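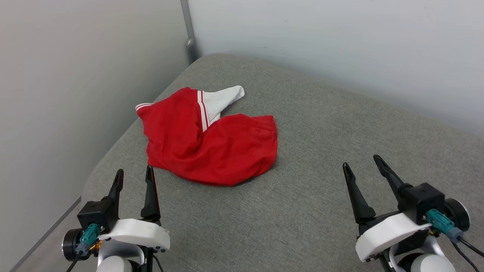
Fidel Bravo's view is that soft cloth is a poor way to compare grippers, as it never lies the same twice and you end up grading the cloth.

Jul 31, 2018

I went ahead with the red one anyway. The Zondia fingers went on first. Set the force limit to 300, then 400, and wrote both down. Thin tips get under a hem better than the pads on the Leiva set we had in June.
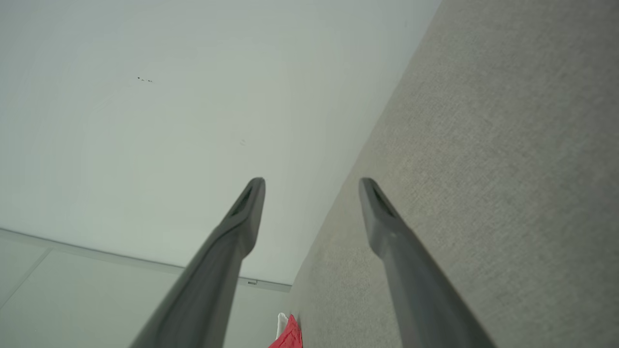
The Leiva pads do hold thick folds, though, and they are easier to swap. The wrist cameras need the exposure fixed by hand, up to 2 minutes each. I want that in the Nitov controller as a preset.

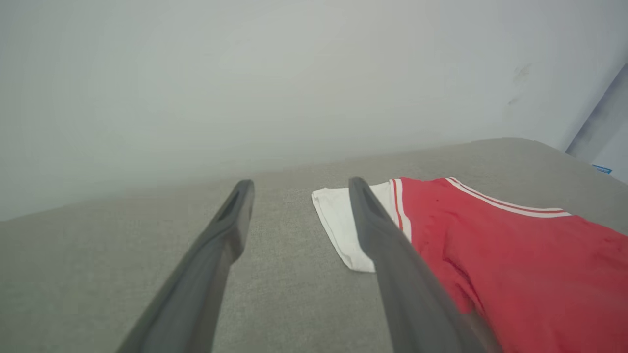
Do I keep the Zondia fingers on for the Gimdale visit? They stay on, and the Leiva set goes along as the spare.

Still to do: relabel the cables, copy log 29 to the shared drive, order screws.

3 comments | 2 shares
Back to top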